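Packing Small Goods, Handout 2

Okay, so last time we got as far as picking a box, and I promised we'd talk about what goes in before the product does. My answer is bubble wrap, bottom AND sides (people always forget the sides!). Eyeglass cases are my favorite thing to practice with, they're light and they slide all over the place. 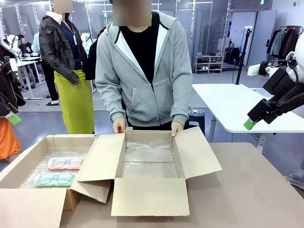
Lining the box

Fold the flaps outward first so you can get both hands in. Press the wrap into the corners, then set the cases on top, lids up, so you can still read them. I like two boxes side by side, one filling while the next one waits.

For September: bring tape, and read the Dresetti packing sheet, page 18. I'll have 200 feet of wrap, so please don't buy your own!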